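13 de enero de 2020

Hoy he vuelto a abrir el proyecto después de las fiestas. En diciembre lo dejé en un estado bastante malo y tenía un poco de miedo de mirar el código. El juego se llama Vernine, por si alguien lee este diario por primera vez. Es un juego de laberintos por turnos, escrito en Python, y lo hago por las noches para aprender a programar con más orden.

El problema de diciembre era el menú. Yo había puesto todos los botones en una sola función, y cada vez que el jugador volvía de la pantalla de opciones, los botones se creaban otra vez encima de los antiguos. A la vista era igual, pero un solo clic se ejecutaba dos veces, después tres. Estrella Alvarado me había escrito un correo muy amable en el que me explicaba que los elementos se deben crear una vez, fuera del bucle, y guardar en una lista. Leí el correo entonces y no lo entendí. Hoy lo leí de nuevo, despacio, y sí.

He cambiado esto primero. Ahora hay una clase Pantalla y cada menú es una pantalla con su propia lista de elementos. El archivo principal tenía 944 líneas y una parte grande eran copias de la misma cosa.
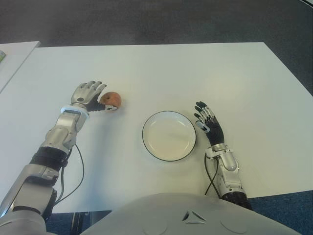 Mesas blancas sobre la moqueta gris.

Por la tarde me ocupé del guardado de partidas. Uso Peditz, una biblioteca pequeña que convierte los objetos en texto. Funciona bien con los números y con las cadenas, pero no guarda las tuplas como tuplas: cuando se carga la partida, son listas. Mi código comparaba la posición del jugador con la posición de la salida, una era lista y la otra tupla, y por eso la puerta del nivel 19 no se abría nunca después de cargar. He perdido en esto casi dos horas. Al final escribí una línea que convierte la posición en el momento de la carga. No es elegante, pero la puerta se abre.

También he probado el generador de laberintos con tamaños diferentes. Con 25 casillas por lado va rápido. Con 52 el dibujo del mapa tarda aproximadamente un segundo y se nota. Pienso que redibujo todo el mapa en cada turno, también las paredes, que no cambian. Debo mirar cómo se hace una superficie fija y dibujar encima solamente el jugador y los enemigos.

Byung-chul Seol me pregunta si voy a traducir los textos del juego. Me gustaría, pero primero tengo que sacarlos del código. Están escritos directamente en los botones, incluso con faltas mías de ortografía.

Para mañana: la superficie del mapa, y cambiar el sonido del menú, que me cansa mucho.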